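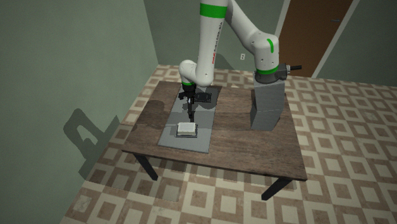
Chapter 7
Stage Names, Characters and the Band Bio

Most bands write the bio last. Night before the show, promoter wants 85 words by midnight, drummer types something on a phone. It shows. This chapter is about doing it earlier and doing it on purpose, and about the made-up people who front a lot of theatrical rock acts. Chapter 6 covered the stage set. Costumes are in Chapter 8, skip ahead if you need them, but read the section on names first.

By the end you should be able to pick a stage name that survives a bad PA, write a character in one page, and cut that page down to a bio a venue will print.

7.1 What a character is for

A stage character is a set of decisions made ahead of time. How does she walk on. Does he talk between songs. Who gets blamed when the amp dies. If the answers are settled, the singer can get on with singing. If they aren't, you get the long silence and the tuning and "so, uh, this next one."

Take Dritine, a five-piece from Grestville that plays fast, loud songs about a flooded department store. Each member is a former employee. Bass works in Lost Property. Keyboards runs the elevator. That's the whole idea, and it holds up a 40 minute set becuase every bit of stage talk can be done as a store announcement. No plot. No mythology to memorize. New drummer learned it in the van.

Compare Grurnley. Same circuit, better players. Their singer had a 17-page backstory with a moon war in it, and the audience got none of it. Guy in a silver coat, was how one review put it. They cut it down in September to one line (he's been thrown out of every choir in the county) and started opening with a hymn. People got it right away.

Keep the long version if you like. Put it in a drawer.

7.2 Names

Say it out loud. Then have somebody shout it across a parking lot. Names get heard before they get read: door person, radio host, friend of a friend at work. A pun that only works in print is half a pun. Doubled letters, dropped vowels, odd capitals, all fine on a poster, but somebody has to be able to find you afterwards with one try at spelling.

Check these before you print anything:

- Is another act within driving distance using it
- Can the host say it cold
- Does it still fit if you stop playing this kind of music
- Does it look ok in plain black type, no logo

A member name can be sillier than a band name. Lower stakes. You can retire a character and keep the band.

7.3 The bio, first pass

Three lengths. Long one for the press kit, middle one for the venue page, one sentence for the flyer. Write the middle one first, the other two come out of it.

Start in the character's world and get out of it fast. Two sentences of fiction, then what you sound like, then where your from. Bookers read the first line and the last. The Hartono, a 200-cap room, asks for town, sound and run time and wont post a listing without all three, and plenty of smaller rooms work the same way. A bio that is all asylum, coffin and spaceship gets sent back with a question mark.

Do not list every band you have been in. Do not say "genre-defying." If a claim is part of the act, make it big enough that no one takes it for a real claim. Sold out the bottom of the sea is good. Toured Europe, when you haven't, is a lie.

Before going on, write one page in your character's voice about the worst show they ever played. Don't polish. You'll be cutting it up in 7.4.

Related chapters
Chapter 2: Who Does What in a Band
Chapter 5: Set Lists and Running Order
Chapter 6: Building a Stage Set That Fits in a Van
Chapter 8: Costumes, Makeup and Sweat
Chapter 11: Press Kits and Posters
Appendix B: Sample Bios, Long and Short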